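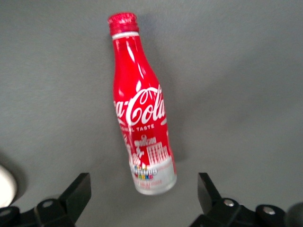

*Red aluminium Coca-Cola bottle with city skyline artwork, on the grey table.*

# Mullham Tabletop Objects

Pictures and item notes for everyday objects on a grey table, alone or with other things. The set covers drinks containers, fruit, trays and small household items. It is meant for work on recognising and describing objects, in particular shiny packaging and printed curved surfaces.

Maintainer: Naledi Moodley
Current release: June

## Contents

| Item | Value |
|---|---|
| Images | 1,241 |
| Object entries | 60 |
| Entries with printed text | 25 |
| Text transcriptions | yes, visible characters only |
| Masks | no |

Layout on disk:

```
mullham/
 images/
 notes/
 objects.csv
 text.csv
 layouts.csv
 splits/
 carley.txt
 lodine.txt
 kahraman.txt
 CHANGES.md
```

`objects.csv` has one row per object entry. `text.csv` has one row per readable string per image. `layouts.csv` records which objects are present in each image and whether they are on the table or in a tray.

## Subsets

The three lists in `splits/` do not overlap.

- **Carley** – single objects on the bare surface, mostly close up.
- **Lodine** – several objects, with or without a tray.
- **Kahraman** – held back for evaluation. Mixed layouts. Please don't tune on it.

Object entries are shared between the lists. The red bottle, for instance, is in both Carley and Lodine. If you need a split with unseen objects, build it from `objects.csv` using the `entry_id` column.

## Object notes

### Bottles

The aluminium bottle is filed under `bottle_metal`. It was first filed under `can`, and some older copies of `objects.csv` still have that. The contoured shape and screw cap are enough to tell it from the cans in most views.

Points that affect labelling:

- Body colour is `red`, with `silver_white` as the secondary colour. The change happens low on the body, above the base.
- The cap is red as well and gets its own colour field. The thin white band under it is recorded as `neck_band`.
- Highlights are not a colour. Several early rows listed white as the main body colour on account of reflections; these were corrected.
- The skyline drawing is tagged `illustration`. Lettering near it is transcribed only where it can be read.

### Fruit

Labelled at the level the image allows. A yellow fruit that is only partly visible stays `fruit_yellow`, even when an annotator is fairly sure it is a lemon. Guesses go in the `comment` column, where they can be searched but are not used as labels.

### Trays

A tray is a container and also an object in its own right, so it gets a row in `layouts.csv` together with its contents. Things resting inside it have `support = tray`. Everything else has `support = table`, including items close to the rim.

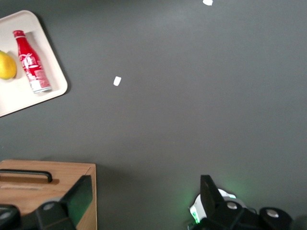 Shadows from the rim often reach the table and are not marked. Trays that run out of view are labelled as normal, with `partial = 1`. The same flag is used for their contents, but separately: a whole bottle in a partial tray has `partial = 0`.

### Scraps

Small bits of white material that could be paper or tape are labelled `scrap`. The material field is left blank unless it is clear. They are listed in `layouts.csv` but have no entry in `objects.csv`, so a plain join between the two files will drop them. Use a left join from `layouts.csv`.

## Text transcription

1. Type only the characters that can be read. A logo wrapping round the side of a bottle is entered as `a-Cola` if that is what shows.
2. Put the full name in `brand`, not in `string`.
3. Keep capitals as printed.
4. Where part of a word is hidden by the curve, type the visible part and set `cut = 1`.
5. Text too blurred to read gets a row with an empty `string` and `blurred = 1`. Don't skip the row.

Rule 5 was added late – rows for faint lettering near bottle bases may be missing in the Carley list.

## Checks

All rows were looked at by a second annotator. Where the two disagreed on colour, the more general term was kept. Where they disagreed on text, the shorter reading was kept. Run the consistency script after any edit:

```
python check_notes.py --root mullham --strict
```

It stops after 100 warnings. Use `--all` to print the rest.

## Known problems

- Dark grey and mid grey were used without much discipline for the table surface. Treat both as `grey`.
- Red packaging is over-represented among the drinks.
- Object size is not recorded, and it can't be recovered from the images.
- `layouts.csv` has mixed line endings.

## Reporting errors

Send the image name, the row as it stands and the row as it should be. Corrections without the original row take much longer to apply. Label changes that affect a whole object entry go to Naledi Moodley first – they are then listed in `CHANGES.md`.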